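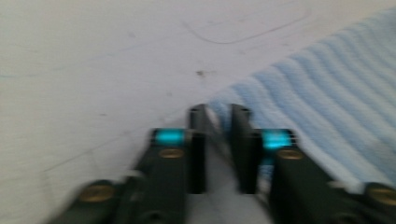
Lerau Towel Handling Project
Progress report to the Pukimetti Fund, second period
Prepared by Gwendolyn Kapoor
May 3, 2024

Dear Marlene,

You asked for the report to lead with the bad news, so the section on folding has been moved to the back, where it will have plenty of room.

1. The loosening fault

We lost most of three weeks to a screw. More exactly, we lost them to the fact that one screw on one finger of the second hand-held gripper had been working itself loose since the middle of the period, and everyone who used that gripper got used to it. The finger developed a little sideways play. Operators learned to squeeze a bit harder and come in at a bit of an angle, and they got good at it. The recordings look fine. The towels got picked up.

The arm does not know how to squeeze a bit harder. When we trained on those recordings and ran the result on the Zalis bench, the arm came in at the same slight angle with two perfectly tight fingers and drove one fingertip into the tabletop beside the towel. It did this with great consistency. Of 67 pick attempts in the first full run, 41 ended in a stop on contact force, and one ended in a cracked fingertip plate, which Hollis Iwasaki has kept on his desk and won't discuss.

No one was hurt. Amber Van der Linden was at the bench with the gate closed and her hand near the stop button, as the procedure says. I mention it because the next item is about the time the procedure was not followed.

2. The safety matter

Two days after the cracked plate, the arm stopped on contact again and Amber opened the gate to straighten the towel. Opening the gate should cut power to the arm. It cut power to the bench lights. The arm stayed live and, so far as we can tell from the log, stayed still only because it had nothing further to do.

The lights and the gate switch had been rewired in October to share a connector, by me, and I labeled both ends correctly and then plugged them in the wrong way around. The weekly gate check was on the sheet and had been initialed each week. What had been checked was that something went off when the gate opened. Something did.

We stopped all powered work that afternoon and stayed stopped for nine working days. The gate switch now has its own connector of a different shape, which will not fit anywhere else even if I am the one holding it. The check has been rewritten so that the person doing it has to look at the drive status light on the arm controller and write down what it shows. Caoimhe Keane, who had no part in the wiring, did the first four checks herself and has our permission to be unpleasant about it.

The full incident form went to your office at the time. Nothing in it has changed.

3. What happened to the recordings

We went back through everything made with the second gripper. Caoimhe measured the gap between the two cyan markers through each recording, looking for the point where it started to wander with the fingers at rest. That gave us a fairly clean date. Everything after it is set aside, and 63 recordings will be redone. Those from before it are kept.

Hollis would like it noted that he proposed a daily torque check in the first period and that I called it fussy. It is noted. The check takes two minutes and now happens before the first recording of the day, with thread locker on all the finger screws and a paint line across each head so that any turning shows up.

4. Folding

Not started. The plan had us picking a towel by its edge from a flat table by now and making a first fold. We can do the first of these on most tries with the older recordings alone, with the striped towels giving more trouble than the plain ones. We don't yet know why and I would prefer not to guess in writing.

5. Money and dates

The replacement plate and the connectors came out of the spares line, which had enough in it. The lost time did not come out of anything. We are asking to move the first folding milestone back by six weeks, with no change to the total. If that is a problem for the Fund's calendar, please call me before the review and I will bring Hollis, and possibly the plate.

Gwendolyn Kapoor
Lerau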